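Good Practice for Small Robot Arms in Ordinary Homes
Group project report, final version
5 February 2023

Why we picked this subject

When our group first sat down to choose a topic, most of us wanted to build something, and we spent a happy fortnight drawing things that would never have worked. What we kept coming back to, though, was a question one of us had asked almost in passing: if you put a robot arm in somebody's front room, what rules should it follow? The factory side is well covered. There are standards with fences, light curtains and marked floors in them, and people whose whole job is to check them. A living room has a telly, ornaments, and chairs that have moved since yesterday. We thought there might be enough in that gap for a report, and there was rather more than enough, so please forgive the length of some sections.

What we started from

Our starting point was the Piltgate house rules, a set of 11 short rules our department's lab uses for any arm that shares a room with people. We like them very much because they're written in plain words and fit on a single sheet. They do assume a lab bench, however, and a bench is bolted down and has an emergency stop screwed to the front of it. Four of the rules made no sense at home without being rewritten, and one (the one about painted floor lines) we dropped altogether after a long and quite cheerful argument.

We also read the Mivness checklist, written for care settings, which is much stronger on people and much weaker on cables. Between the two we had nearly everything we needed. The job was mostly one of fitting them together and trying the result out on real household tasks with cutlery, cups and the like.

How we kept our records

Every attempt at a task went into the log, good or bad, and by the end we had 803 entries. Of these, 253 carry a note against one of the rules, which sounded dreadful to us until we read them through. A great many are the same small thing over and over: a lead left where it could be trodden on, or a start that wasn't called out loud. We'd warmly recommend that any group after us writes the note at the moment it happens. We tried filling them in at the end of a session in the first week and our memories were hopeless.

The rules as we would now write them

1. Look over the table before you look over the robot. Folding tables are what most homes have to spare, and they're perfectly all right for light work, but check that the legs are fully open and locked and lean on each corner with your hand. If it rocks, don't use it. Two tables side by side should be treated as two separate surfaces, however well they match, and the arm shouldn't be asked to carry anything across the join.

2. Say it aloud. Whoever is at the controls says "moving" before the arm moves and "stopped" when it has stopped. We felt silly for a day or so and then it became second nature.

3. Treat cutlery as sharp, forks included. The lab sheet only mentions knives, and we think that's too narrow for a kitchen or dining table. While the gripper is holding a fork with the tines upwards, as it is at the table here, hands and faces stay well back, and no one reaches over to straighten anything. Keep an eye on the cable as well, as the loop from the gripper can lie across the tabletop and will go wherever the arm goes. Cups belong out at the far edge, away from the work.
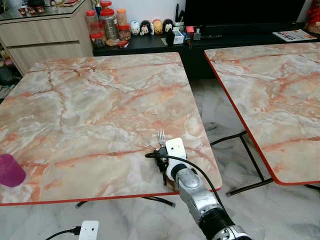

4. Leads and adapters come up off the floor. On hard tiles a power adapter slides very easily when a foot catches the lead. Put it against a wall or under something solid, and walk the route yourself before switching on.

5. Leave the room as its owners like it. Ornaments, jars and photographs stay where they are unless the arm can reach them, and if it can, move the table first. We feel quite strongly about this one. A home is being lent to you.

6. Agree who can stop the work. Our answer is anybody in the room, at any time, without giving a reason, and that includes visitors.

What we would still like to do

The Laskowska prize panel has kindly asked for a shorter version in May, cut down to 5 pages, and we hope to have tested the rules on a second arm by then, the Skuvex, which is heavier and will probably make us think again about rule 1. We'd also like to ask a few older relatives to read the rules and tell us which words they stumble over.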